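Losness Field Trial Society, members' forum
Thread: Qualifying placements for the Gudaswood all-age stake

fieldsec_losness
Members are reminded that entries for the Gudaswood all-age stake close in June. A dog must hold at least one placement from a recognised stake. The fee remains unchanged.

pointer_lane
May I ask whether placements gained at Praltent will be accepted? The ground there is small, and my bitch ran against only nine dogs.

fieldsec_losness
Praltent is a recognised stake and its placements stand.
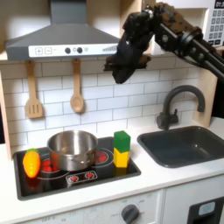
Does a derby placement count towards entry in the all-age stake?

A derby placement counts for one season after the dog leaves the derby class, provided the judges' card has been lodged with the society.

bennani_kennels
I must disagree with the ruling on Praltent. Our dog earned 232 points over the full season and would be drawn on equal terms with a dog placed once in light company.

pointer_lane
The points table and the entry rule serve separate purposes. Rule 154 mentions placements only.

bennani_kennels
Then Rule 154 should be amended, and I shall submit a proposal in writing.

fieldsec_losness
Proposals may be sent to the office before the draw. The present rule will apply to this year's stake.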